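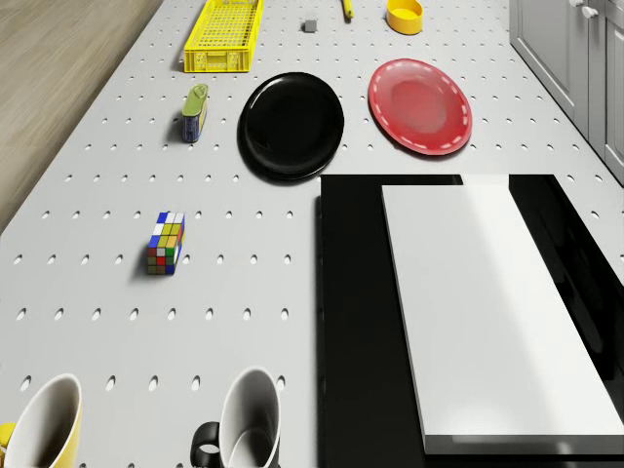
How I Finally Got My Craft Room Sorted (On a Tiny Budget)

Thursday, July 29, 2021

I put off sorting my craft room for so long that I was buying glue I already owned. If your supplies live in grocery bags like mine did, grab a coffee and let's get into it.

Step 1: Pull everything out

Yes, everything. I used the bed in the spare room, and it took me most of a Saturday. Make piles as you go: paper, fabric, paint, yarn, and a big pile for "what even is this." Mine had half a macramé owl in it.

Step 2: Get rid of the dead stuff

Test every marker on scrap paper. Open every paint. If it smells like a swamp, out it goes! I had a whole set of Stuvex acrylics that had turned to rubber, and I felt bad for maybe a minute. Usable things I didn't want went to the school down the road, which takes donations until September.

Step 3: Sort by project, then by type

This is where I went wrong the first time. I put all the scissors together, all the glue together, and then walked back and forth all evening to make one birthday card. Now card making has its own scissors and its own glue, and so does sewing (please don't cut paper with your fabric scissors, I'm begging you).

Step 4: Buy your containers last

I know, I know, the baskets are the fun part. But measure your shelves first and write the numbers on your phone. I spent $40 on bins at Plirkach and had to take 2 of them back — the lids hit the shelf above. Open baskets are great for yarn and fabric scraps. Beads and buttons need something with a lid that shuts tight.

Step 5: Label it, even if it's ugly

Masking tape and a pen will do. I used the Ploltness chalk labels on a few jars and they're cute, but they smudge if you so much as look at them.

Step 6: Give it ten minutes on Sundays

I put a podcast on and return the strays to their homes. Some weeks I skip it and the ribbon gets loose again, and then I spend the next weekend untangling. Wind it around a clothespin and clip the end, by the way. Works for embroidery thread too.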